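10 September 2025

Snack table, continued from the loose sheet in the back of the last notebook. Copying that over first because the sheet is getting torn.

The round table stays where it is. We talked about swapping it for the long bench from the drawing room, but the bench is 20 cm too high to reach into a bin comfortably when you are sitting down, and people do sit down at this table. Amos measured it in April and I had forgotten. Leave it.

The pink surface stays too. I was for going back to a plain top, since the decals make it hard to spot a small packet at a glance, especially anything with red on it. Amos and the office side both like it, and it wipes down well enough. The red cloud with 不发脾气 只发财 (don't lose your temper, just get rich) got read out to me twice during the discussion, so I take the point. Don't use the strong cleaner on the printing. Warm water and the soft cloth only, and go easy over the small NICE DAY heart.

Sorting. The present habit is that everything goes into the white container in whatever order it arrives. That works until it is full, and then the flat things go down the sides and stay there. Last clear-out I found a seaweed packet at the bottom that was older than the Ruotsalainen job. New arrangement, to be tried until the end of the month:

- Sealed single packets on the table first, then into the bin by size, big ones at the back.
- Foil packs upright if they will stand. They get crushed when they lie under the others.
- Anything in a clear wrapper with no date on it goes on the shelf by the kettle and gets eaten first.
- Empty wrappers do not go back in the bin. I know how that sounds. Please check.

Did a run of it this morning with Mathis Ferrand, who had the other side of the table. We took packets out onto the cloud decal, looked them over and put them back. Slower than I expected. The thin wrappers slide on the smooth top and the small ones end up under the rim, where you have to tip the container to get at them.

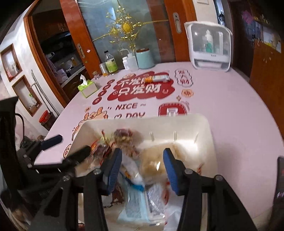
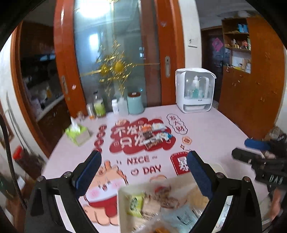 Mathis thinks the bin is simply too deep for what we keep in it. He would like two shallow trays, one for sweet and one for savory, and he has priced a pair from Stanen at 14 each. I am not against it. My worry is floor space for the second tray when the table is needed for lunch, because two trays plus plates is a squeeze and somebody will put one on the radiator again. Asked him to mock it up with cardboard lids before we order anything.

Dividers are the other option. Cut two strips from the offcut white sheet, notch them, drop them in crosswise. No cost, takes out in a second for washing. The corners of the bin are rounded, so the ends need trimming to suit or they will ride up. I will make a paper template first. Last time I cut straight from the ruler and wasted a strip.

Weights, for the reorder. Small bags up to 100 g are fine loose. The 300 g family bags from Clarine should be opened and decanted into the jar, not folded over and wedged in a corner. The clip does not hold on that plastic. We lost most of a bag of crackers that way over the summer.

Budget line is under Drulier in the shared sheet, same as the coffee. Amos Blackwood signs for it. If you buy something yourself, put the receipt in the blue envelope and write your name on it. There are two in there now with no name, both from the corner shop, one of them mostly chocolate.

Allergies: the card on the cupboard door is out of date. Still lists two people who have left and does not list the new sesame one. Rewrite it in large letters and tape it at eye level. Nut things go on the top shelf in their own box and do not go on the round table at all, sorting or no sorting.

Left to do:
Paper template for the dividers (me)
Cardboard mock-up of the two trays (Mathis)
New allergy card (me, before the visitors)
Ask Amos whether the jar lid can be replaced or if we need a new jar
Find the other soft cloth

Added later in the day: template done, second attempt. The long strip needs to come down a little at both ends, marked in pencil on the paper. It is folded inside the back cover. The short one fits as it is. Will cut both when the saw is free. The other soft cloth was behind the kettle.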